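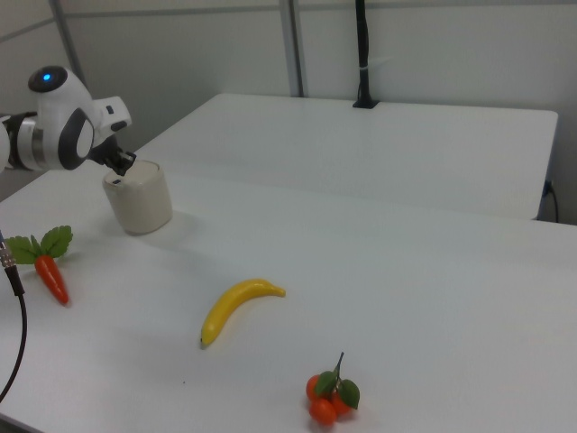 Flemton Allotment Association
Minutes of the committee meeting held on January 2, 2021

The meeting was held by telephone. Five members took part. Apologies were received from one.

1. Minutes of the last meeting
Agreed as a true record, with one change. Under item 4, "Plot 12" should read "Plot 21".

2. Water
The standpipe by the Moslow Lane gate is still leaking at the joint. Urkus have quoted £248 to replace the pipe and tap, and £102 for the tap alone. Agreed to accept the first quote. The supply stays off at the stopcock until the work is done.

3. Rents
Of 86 plots, 80 are paid up for the year. Reminder letters to go to the other six, giving until the end of the month. Plots still unpaid after that will be offered to the waiting list.
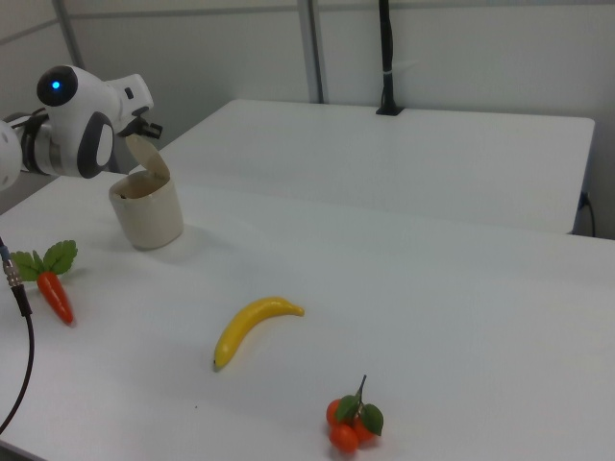 4. Seed order
The Nguyen-Tran catalogue has arrived. Orders for potatoes and onion sets to be put through the hut letterbox with payment in a sealed envelope. Broad beans are in short supply this year and will be limited to one packet per plot.

5. Paths
Two complaints about brambles across the bottom path. Plot holders on that side to be reminded that they must keep their own edge clear. The hedge will be cut before the birds start nesting.

6. Any other business
A request to keep hens on Plot 40 was put off until the tenancy rules have been checked. The padlock code will change when the new tap is fitted.

7. Next meeting
April, date to be fixed.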